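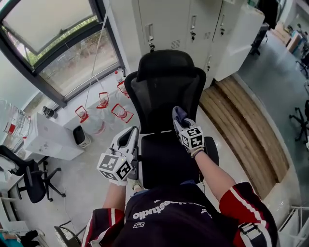 Office walk-through, Tondavier building, February 2020

Okay, my notes from going room to room with Rodica Neagu. Mostly good news!

Exits and stairs – OK. Back door sticks a bit, needs a good shove.

Extinguishers – 3 checked, tags current. The one by the kitchen is hidden behind the coat rack again (please, people).

Power strips – FAIL. Two plugged into each other under the copier. I pulled them apart and left a note.

Chairs – OK, but give the casters a wiggle before you sit down.

Smoke alarms – tested 4, all loud. My ears are still ringing.

First aid box – low on bandages and the eye wash expired in August. Valentin Anghel is ordering more.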